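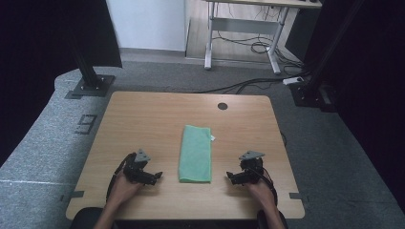

A green towel, folded lengthwise, tag and all.

Elaheh Farahani has written 3,824 letters of complaint on behalf of other people, and she would like it known that she has lost her temper in 2 of them.

"One was to a parking garage," she says. "I don't regret it."

She works out of the back half of her sister's alterations shop in Madirine, where customers started asking her to look over their letters 20 years ago. Back then she charged nothing. Now she charges the price of a lunch, and she is particular about lunch.

Most people, in her view, complain badly. They begin with how long they have been loyal customers – "as if the gas company has been lying awake over it" – and only reach the broken boiler on page three. Farahani puts the boiler first. Then she says what she wants, in dollars, and stops.

Her longest fight was with Koutsoukos, a furniture store that delivered a client four left-hand armrests. It took 11 months. "They offered us a fifth," she says.

Does she ever write to praise anyone? She thinks about it while her tea goes cold. In June she sent a note to a bus driver who had waited for her at the stop. The bus company replied with a case number and an apology for her experience.

Her neighbor Parviz Parsa has asked her to teach a class. She is considering it, though the community center's sign-up form has a misspelling in the second line, and she has already written to them about that.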